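September 4, 2020

I slept badly and got up before six. The kitchen was cold already, so I think summer has decided to leave us. I made barley tea and wrote to my aunt, a letter I have owed her from April.

After breakfast I counted the money in the blue envelope. There is 566 now. The second-hand piano at Kelby costs 2178, so I must be patient. Ju-won Myung thinks I should take the small keyboard for 369 and stop dreaming. He is probably right, but I grew up with real keys under my fingers and I can't forget the weight of them. 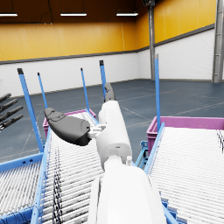 Evening

Yu-na Ban came for the lesson at five. We played the slow piece with four hands on her mother's old upright — she took the low part and I took the high one. I was late in every third bar. She doesn't scold me, she only stops and waits, and this is worse.

She told me that the choir in Plultumport is looking for altos again. I said I would think about it. My English is good enough for singing, I believe, but at the tea break everybody speaks so quickly.

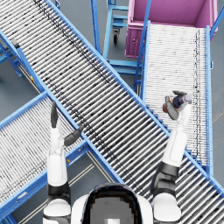 Three conveyors with blue frames, and a small toy figure in the right hand.

I walked home by the river to save the bus fare. Dinner was rice, one egg and the last of the radish. Tomorrow I will practise the left hand alone, bars nine to sixteen, and buy stamps.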